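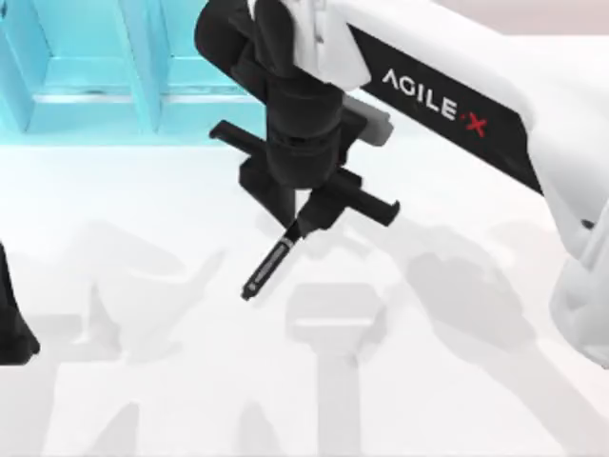 Marker-like tool in the gripper, tip still clear of the tabletop.

If you're setting up an arm at your own bench, do have a few house rules before anything moves — ours at Plendard are taped up by the light switch. Wipe the table and put away whatever the job doesn't need. Grip a pen or marker by the barrel and run the path once in the air, nice and slow, before you let it come down. Keep hands and sleeves 36 inches back while the power is on, and agree on who has the stop button (just one person, please!). Long hair goes up, too.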